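The Patient Work of Hanging a Cup

At Kendier, a small robotics company above a bicycle repair shop, the morning begins with a cloth and a bottle of cleaning spirit. Wanting Liao wipes the finger pads of both robots, checks that the cables have room to move, and writes her initials on a sheet by the door. Then she sits down in front of two handles and starts to teach.

Her subject this month is cups. She guides the arms by hand through the handles, and the computer saves every movement together with what the cameras saw. One such recording is called an episode. When there are enough episodes, a learning program will study them and try to do the same task alone.
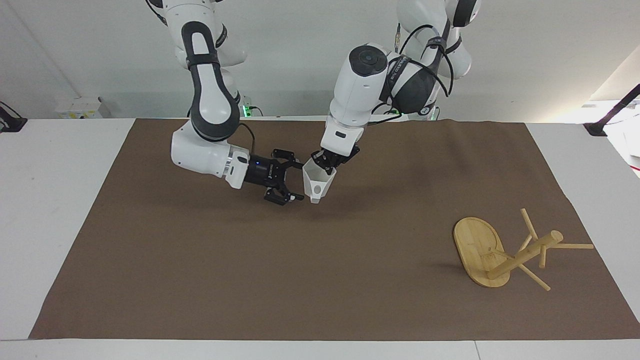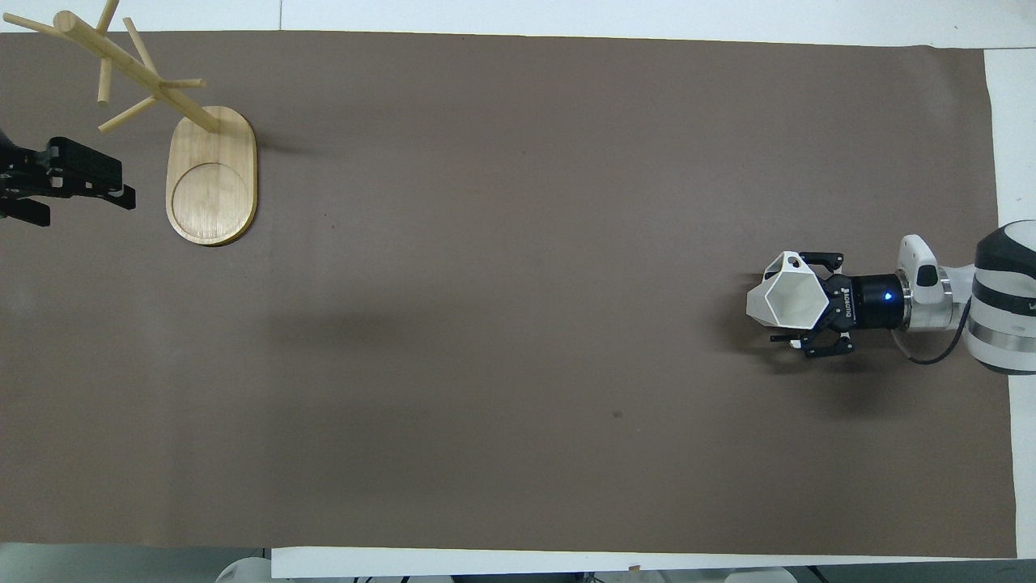 Two arms, one cup and a wooden stand

The task sounds easy when Liao explains it. One arm takes the white cup, the cup may change from one gripper to the other, and at the end it should hang on a peg of the stand. If the stand is lying down, it must first be put up again.

I came to visit on November 14, 2023, and I asked if I could try. She gave me her chair without much hope, I think. The handles are lighter than I expected, and this is the problem. My own hand shakes a little, and on the table the gripper shakes too. I needed a very long time to bring the cup near a peg, and then I pushed the whole stand over.

"Keep the recording," said Tzu-hsuan Shih from the next desk.

I believed he wanted to be kind. But Shih decides which episodes go into the training set, and he had a use for mine. If the program sees only clean work, he told me, it has no idea what to do after a mistake. So the team also records the bad situations: the stand on its side, the cup held at a strange angle, the two grippers too close together. An operator begins from there and finds the way back.

The plan on the wall

The plan for the cup task asks for 2,000 episodes before the end of December. When I was there, 498 were finished and accepted. Another 99 had been thrown away. Shih showed me some of these, and for many I could not see what was wrong. In one, the operator stopped in the middle to think. In another, a sleeve came in front of a camera for a short moment.

"The pause is worse than the sleeve," he said. "The program learns the pause. Then you have a robot which stops over the table and thinks about nothing."

There are 3 operators, and they do not work in the same style. Liao is slow and makes wide curves. Anqi Han goes the shortest way and turns the cup only at the last moment. Yulan Lu, who was a dental assistant before, makes many small corrections. In the first weeks the company asked all of them to copy Liao. Now they are allowed to differ, but each one must stay with her own style for a full session. Shih is still not sure that this was the right decision, and he plans to train one version on each style and compare.

Why a cup with flat sides

I was curious about the shape of the cup. A round one, Han said, looks almost the same when you turn it. With the flat sides she can see better on her screen how it sits between the fingers, and she hopes the program can use this also. The hanging is the hard part. From one camera the cup can look ready to go on the peg, and from another camera it is clearly beside it. Operators learn to look at both before they move forward.

They work in short sessions, with a long tea break between. Lu told me that the eyes get tired before the hands. At home she sometimes notices that she takes a glass from the shelf in the same careful way, and her son laughs at her.

What comes after

The customer who waits for all this is Grillham, a chain of lunch restaurants that wants help in the dish room. Wet plates and steam are far from this quiet table, and Liao does not pretend something else. The next task on her list is a cup that stands among other cups.

Before I left she offered me the chair one more time. I hung the cup on my second try. Shih looked at the recording and rejected it, for a pause.

Text: Hanyu Kang

Contact the editors | © 2023 Zudent Magazine. All rights reserved. | Back to top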